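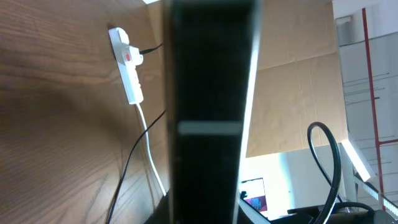
Clomstead parking app: a thread
15 February 2025

1/ The council car parks in Clomstead now take payment through the Plevham app. Until this month it only worked on the trams. I've used it for 10 days, so a few notes for anyone thinking of switching.

2/ Setting it up is quick if you already have a tram account. Same login, same card. If you're new, you need to add your number plate by hand and wait for a text code. Mine took 8 minutes to come through.

3/ You can't use your tram balance for parking. The two pots are kept apart in the app, and there is no way to move money between them. The help page does say this, but well down the page.

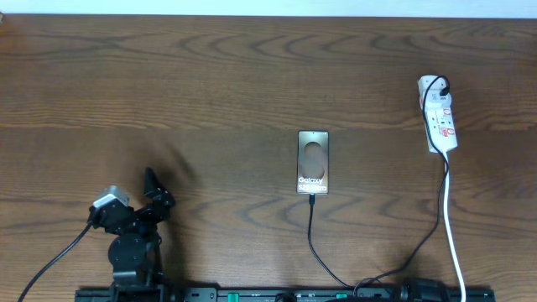 Tabletop, dark wood grain.

4/ Chaimongkol, the noodle place by the station, takes the app as well. You show a code at the till and they scan it. It went through first time on both visits. No points or stamps, just payment.

5/ The fee is the part to watch. Parking by card at the machine costs the marked price. Parking by app adds 2p for the reminder text, and the reminder is switched on by default. Settings, then Messages, then turn it off.

6/ It does let you extend your stay from your phone, and the machines can't do that. I was held up at the dentist and added an hour from the waiting room – no problem there.
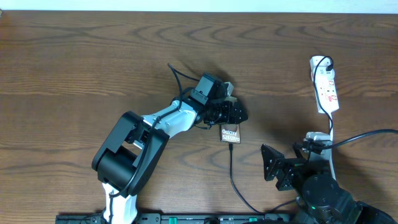 7/ Signal is poor on the lower level at Turunberg Street. The app won't start a session offline, so pay before you drive down the ramp or walk back up to do it. There are 500 spaces down there, so plenty of people will run into this.

8/ The old Clomstead parking app stops working in April. Any credit left on it has to be claimed back with the form on the council site. It won't move across by itself.

9/ I'll keep using it for parking. For the tram I still tap my bank card – it's quicker at the gate and the fare is the same.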